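Review: Cekine hand-held gripper pair, used for housekeeping work
3 August 2021

Daher cleans serviced apartments in Worlow, and since May its room staff have been using the Cekine grippers on part of each shift. The tools are sold as a pair, one per hand. Staff do ordinary cloth handling with them, and the recordings go to Fullura, the planning software that is meant to run a linen arm later on. I reviewed the pair over 25 shifts.

Build is good. The jaws close evenly and the trigger has a clear stop. Weight is the weak point: after 2 hours my wrists were sore, and the staff now swap out well before that. The strap is too short for larger hands. Charging is slow, and the indicator light is hard to read in a bright room.

The bigger change is to the job. A room done with the grippers takes almost twice as long, so Daher cut the daily room count for anyone using them and left pay alone. That was the right call. Less good is that the staff now decide which recordings are usable, a task that was never written into their duties. It needs its own time on the schedule. 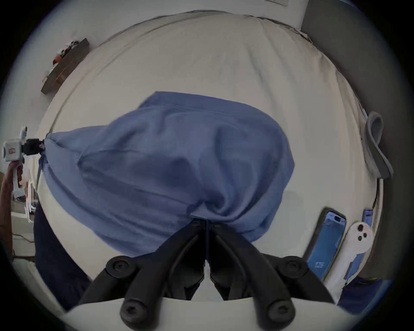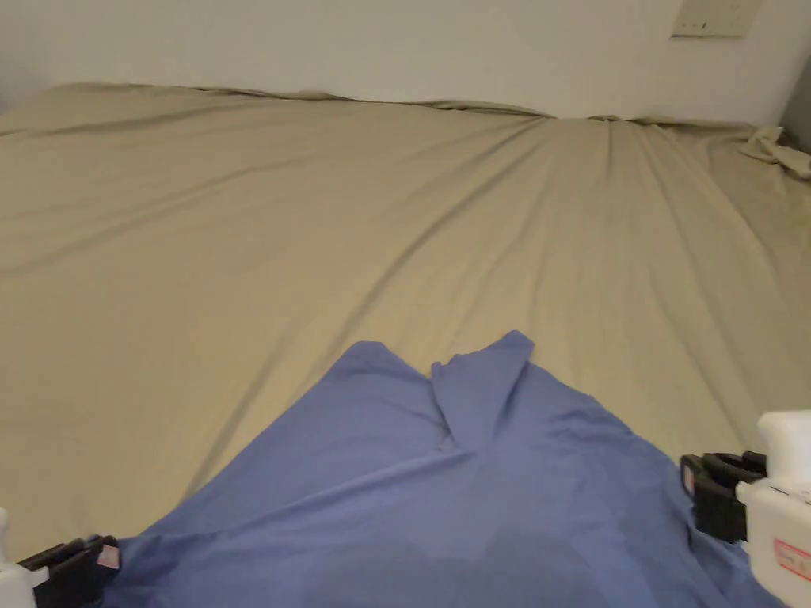
Soft goods are the hard test for this tool. Towels are easy, pillowcases less so, and thin cloth slides out when the jaws meet at an angle. My advice is to take hold where the fabric is already bunched, as with the gathered end of the blue cloth in the first photo. Cloth spread out on a sheet, as in the second, gives the tips much less to close on, and I had to push up a fold before most grabs. Fullura rejected 4 of my first attempts for this reason.

Rating: fair. Replacement jaw tips are sold separately, and the manual does not say how often to change them.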